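Sorting small parts into trays before you build

Setting out the parts first is the dullest stage of putting together a batch of small motorised units, and it saves the most time later. These notes cover how I do it for motors, round circuit boards and wiring harnesses. The same method works for most small electrical parts.

What you need

A clear table with a pale top. Dropped screws show up on white.
Shallow open trays with a rim. Mine are yellow plastic from Trellwood, but any firm tray will do.
One metal tray for the work in hand.
Small paper labels and a pencil.

Step 1: Clear the table

Take everything off and wipe the top down. If you have pushed two tables together, check the join is level, or trays will rock when they sit across it. Let the surface dry before any boards go near it.

Step 2: Decide what goes where

Give each kind of part its own tray and keep to it. Put the metal tray in the middle, within easy reach, and the parts trays either side. Only the pieces for the unit you are building should go in the middle.

Vusumuzi Joubert taught me to put motors furthest away and boards nearest, as the boards get picked up more often. Try it the other way round if your build needs it.

Step 3: Lay out the motors

Spread motors in a single layer. Never pick one up by its leads, and do not let long leads hang over the rim where a sleeve can catch them. If two leads have crossed, free them now while both ends are easy to see. Motors with different coloured bands or labels can share a tray, as long as you can tell them apart at a glance.

Step 4: Lay out the boards

Hold boards by the edges. Set them down flat, buttons upwards, with a little space between them. Stacking scratches the parts on the face.

Step 5: Separate the harnesses

Wiring takes the longest. Sort by colour first, then by connector. Loose loops are fine, but tight coils spring open and tangle with whatever is next to them. Keep each set on its own side of a divider if the tray has one, and leave any label sleeves where they are.

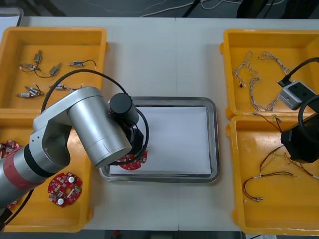
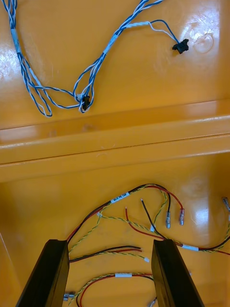
Before starting a build, find both ends of each harness and check that the connectors are clean. Look along the wires for nicks. Anything doubtful goes in a separate box marked with a pencilled label, and I test those at the end of the day.

On a batch of 42 units, top up the trays after every second unit. Overfilled trays are slower to pick from than half-empty ones. When you stop for the night, put lids on the trays or slide them on to a covered shelf. Dust gets into open connectors quickly.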